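Can a robot arm clear up a kitchen table yet?

zerkari
I have a small flat and I hate putting things away. Is there any machine which can do it today, for a normal price?

grilach38
Partly. Plates and toy fruit are possible, a real kitchen is more difficult. I follow this subject since December and most arms need somebody near them. A table with a green colander, a toaster oven, a banana and a strawberry is already serious work for one arm.
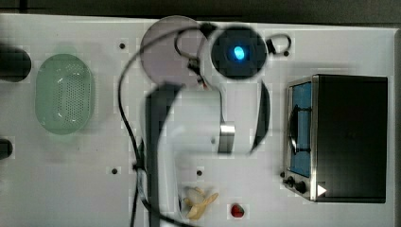

2 min read

A thin plate is the worst - the fingers must go under the rim. On our Picard arm I tried the plate 15 times on Wednesday and it was lifted four times. The colander is easier, it has a good edge to hold. I would wait and wash by hand.

eltovitz
no. buy a dishwasher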